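Celside Housing Association
Resident Services: Frequently Asked Questions
Household Waste, Recycling and Bulky Items

Who may use the collection service?
The service is open to all households in the 1,402 homes managed by the Association, including those in the Loso and Kurek buildings. Guests staying for less than one month are covered by the household they are visiting. Commercial tenants must arrange their own collection.

How is the service paid for?
The cost is included in the monthly service charge. There is no separate fee for regular household waste, paper, glass or metal. Bulky items are charged as set out below.

May tablecloths, curtains and bedding be placed in the textile container?
Yes. Household linens are accepted together with clothing and shoes, provided they are clean and dry. Please tie them in a closed bag. Carpets, pillows and mattresses are not textiles for this purpose and should be booked as bulky items.

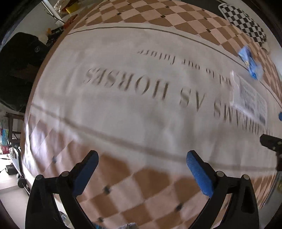 The textile containers stand beside the main gate of each building and are emptied every second week. If a container is full, please keep your bag at home until the next collection. Bags left on the ground are removed as general waste.

What should be done with cardboard packaging?
Cardboard should be flattened and placed in the paper container. Plastic trays, foil sheets and foam inserts must be taken out first. Printed leaflets may stay with the cardboard.

Are medicines accepted?
No. Unused or expired medicines must not be placed in any container on Association property or poured down the drain. Residents should ask their pharmacy about returns. Empty outer boxes may go with paper - residents may wish to remove any label showing a name or prescription number.
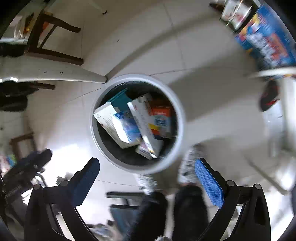
How do I book a bulky item collection?
Requests are made at the Resident Services desk in the Grusier building or by using the form in the resident handbook. Each household may book one free collection per year, for up to 9 items. Further collections are charged at $20 each. Items may be placed outside only on the evening before the agreed date.

I have lost my key to the waste room. How do I get a new one?
Replacement keys are issued at the Resident Services desk on proof of address. Keys reported lost before April were replaced without charge under the previous rules.

Whom should I contact about a missed collection?
Please write to Zdzisław Laskowska, Resident Services, giving your building and entrance number. Questions about charges should be addressed to Afonso Meireles, Accounts Office. Written replies are normally sent within five working days.

Last updated November 2020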